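Zumum Hand-Held Gripper, Green Finger Set
Sold by Furnport – Spares and Bench Tools

Every gripper page promises the jaws will stay true for years. We sell the things and we don't believe it. Fingers get knocked, screws back out, and somebody always swaps one side without checking the other. What follows is what we know about setting up the Zumum and keeping it usable, including the parts we would change if it were ours to change.
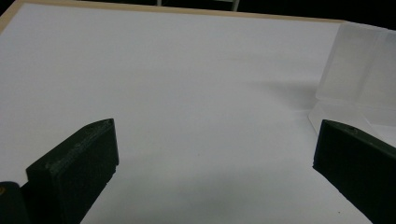
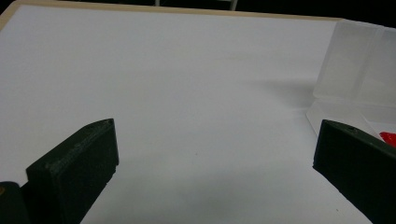 Open jaws over a white tabletop, from the tool's own camera

What you get

One pair of dark green fingers, left and right, with the screws to fit them. The body is a separate order. So is the camera mount, which we think is a mistake on Zumum's part, as you can't set the fingers properly without seeing them from the camera. If you already own a body with the older mount, it will take this set without changes.

Part number: 435 (pair)
Single fingers: not sold
Body: part number 865
Screws in the bag: 13

You will use 12 of the screws. The extra one is a spare and you should tape it inside the lid of your tool case now, before you lose it.

People ask why we don't sell single fingers. We used to. They came back with notes saying the jaws met at the front and gapped at the back, and in nearly every case the old finger was the worn one. Buy the pair.

Finish and feel

The faces are matte and a little rough, and the fingers pick up dust and pale scuffs. Some buyers take this as a sign of a bad part. It's a cosmetic matter, and Zumum will turn down a return on those grounds, so please don't send one. A crack is a different matter. Run a fingernail down the inner side of each finger, including the stepped notch, and stop using the pair if the nail catches on anything that wasn't there when it was new.

Setting up the jaws

1. Clear a flat, pale surface. White is best. A patterned bench makes it much harder to judge the gap on screen.

2. Take off the old fingers and wipe the seats on the body with a dry cloth. Zumum's sheet says to use solvent. We have seen solvent cloud the cover and would leave it in the cupboard.

3. Fit both fingers with the screws only just snug. Do not tighten one side fully first.

4. Close the jaws by hand, slowly, and look at where the tips meet. If one leads the other, open up, shift it on its seat and close again.

5. Tighten a little on the left, a little on the right, and keep swapping until both are firm. Firm means firm with the short key in the bag. A long key will strip the seats and then you are buying part 865.

6. Open the jaws wide and check the camera view. Both fingers should show low in the view with open surface between them. If one sits much farther in than the other, go back to step 4 – the camera is rarely the part that's wrong.

7. Pick up something light ten times or so, then check the screws again. They will have moved. The sheet claims they won't.

Looking after it

Check the screws every Thursday, or whatever day you will stick to. Dust the fingers with a soft brush. Keep oil away from the faces, whatever the forum says about squeaks; a squeak comes from the slide, and the slide is inside the body.

The Zumum sheet gives a service life for the fingers. We've left it off this page. It was worked out on Zumum's own bench with one kind of block, and our customers don't spend the day picking up one kind of block.

Don't store the tool standing on its tips. Lay it on its side, jaws open.

Common faults

Jaws drift open under a light load. Check the screws first, then the trigger cable. The cable stretches in its first weeks and has a small adjuster where it enters the body. Two turns is usually plenty.

Tips meet unevenly after a drop. Refit from step 3. If that doesn't cure it, the seats are bent and no amount of packing will help. We know people pack them with card. It lasts a day.

Camera view shakes. The mount has a rubber pad that hardens with age. Hutchins makes a replacement that fits and costs less than the original – we have both on the shelf and can't tell them apart in use.

Fingers fitted the wrong way round. They will go on, more or less, which we consider poor design. The notch goes to the inside.

Is the upgrade kit worth it?

Zondomlow sells a padded sleeve set for these fingers and claims a better grip on smooth objects. Darragh Lynch in our workshop ran a set through most of July. His note in the job book reads: "Fine on glass. No difference on anything else. Left sleeve came off twice." We stock them if asked and don't push them.

Returns and repairs

Unused pairs can come back in the original bag. Used fingers can't. Bodies can be sent in for seat repair, but ring the workshop before posting, and take the fingers off first. Put the screws in a bag with your name on it.

Related: trigger cable, short key, Hutchins mount pad, body 865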